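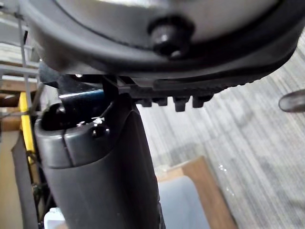
Drikside Modular Shelving, 71-inch Unit

Freestanding steel shelving for stockrooms, classrooms, garages and workrooms. Sold flat-packed with all hardware. Made by Drikside and stocked at our Omley warehouse.

Product details

Height: 71 inches
Shelves: 6, adjustable
Load rating: 600 pounds per unit, evenly spread
Finish: powder coat, satin
Colors: yellow, white, slate
Feet: leveling, with plastic caps
Tools needed: rubber mallet, level

The uprights are slotted along their full length, so shelves can be set at any height and moved later. Each shelf rests on four clips. The clips are pressed in by hand and then seated with one tap of the mallet. Do not use a steel hammer on the clips, as it will chip the coating.

The 600-pound rating applies to the whole unit standing on a hard, level floor with the wall strap fitted. It does not apply to units on casters. If you plan to store paint, tile or bottled water, put the heaviest items on the bottom two shelves.
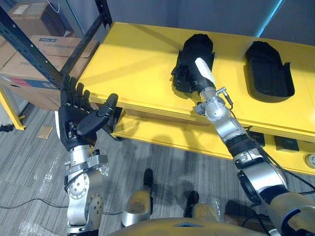 What is in the carton

4 uprights
6 shelves
24 shelf clips
4 leveling feet with caps
1 wall strap with screw (wall anchor not included)
Assembly sheet

Bins, trays and shelf liners are sold separately. The Naseri divider set fits this unit and clips to the front lip of any shelf. The older Atasach dividers do not fit, because the lip on those shelves was deeper. If you are replacing Atasach units a few at a time, the two lines can stand side by side, but they cannot be bolted together.

Choosing a color

All three colors cost the same. White and slate ship from stock. Yellow is powder coated in batches and may take longer, particularly in December. Shades can vary slightly between batches, so order everything you need for one room together.

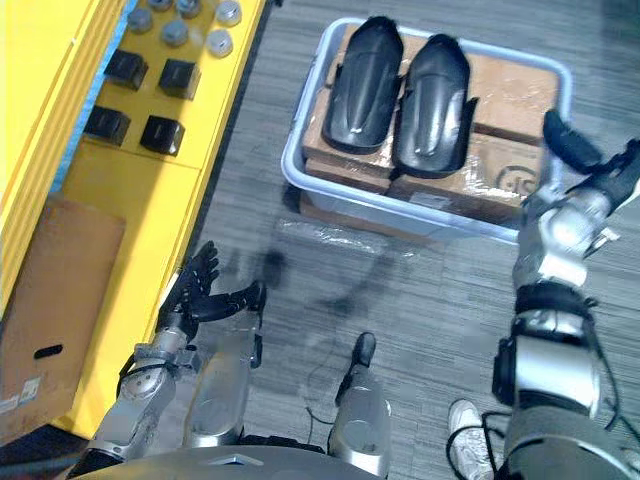 Floors matter more than most buyers expect. On concrete or sheet flooring, set the feet, check with a level and you are done. Carpet takes a little more work. A bright yellow unit on gray carpet needs the same care as any other: load the bottom shelf first, leave it overnight, then level it again before filling the rest. Thick padding under the carpet will let the feet sink unevenly, and in that case we recommend a plywood base.

Care

Wipe with a damp cloth and mild soap. Avoid scouring pads and solvent cleaners. Touch-up paint is available in all three colors. Check the clips and the wall strap whenever you move a shelf.

Delivery and returns

Orders ship in 7 business days unless the product is marked as made in batches. Unopened cartons can be returned to Omley. Opened cartons can be returned if all parts are present and unmarked. Missing parts are replaced free of charge; have the number from the carton label ready when you contact us.

Page updated February 26, 2023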